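Terrace furniture

Reading time: 2 min

Terrace furniture is furniture made to stand outdoors on roof terraces, balconies and paved yards. It differs from garden furniture mainly in its setting. A terrace has a hard floor, little shade and often strong wind, and everything on it has to be carried up through the building. Tables and chairs are the usual pieces, with loungers, benches and storage boxes where there is space.

Tables

Concrete tables came into use on terraces for their weight, which keeps them in place in wind. The tops are cast in a mold and may be left plain, sealed or ground smooth. An unsealed top darkens unevenly over the years as rain and dirt enter the surface. Most owners leave these spots alone. A round top is common on small terraces, as chairs can be placed anywhere along the edge. Tops thinner than 2 inches tend to chip at the rim.

Weight is also the main drawback. Before a concrete table is placed on a roof, the load limit of the floor should be checked with the building's owner or an engineer. The base should rest on pads so that it does not crack the tiles.

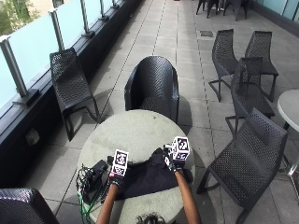 Round concrete table on a rooftop terrace, with a black woven tub chair behind it and black perforated chairs to the right.

Seating

The tub chair has a rounded back that runs into the arms in one curve. Outdoor versions are woven in natural or plastic strand over a frame. Natural wicker needs to be kept dry, while plastic strand can stay out all year but may turn brittle in strong sun. An open weave dries faster than a closed one and lets wind pass through.

Perforated chairs have a seat and back pierced with holes or made as a grid. Water drains through them and they need no cushion in warm weather. The designer Theophilus Dankwa drew an angular perforated chair for the maker Furkik, which sold it in sets with a matching lounger under the name Primska. The set was later copied by Vorkska in a lighter gauge.

Black is a common finish for both types. It hides dirt but grows hot in direct sun, and in July a dark seat can be too warm for bare legs.

Care

Woven chairs are brushed and rinsed with mild soap. Concrete is washed with water and a soft brush; vinegar and other acids etch it. In her handbook Zakaria, Nathalie Thibodeau advises resealing a concrete top every 5 years and bringing light chairs indoors when gusts above 50 miles per hour are forecast.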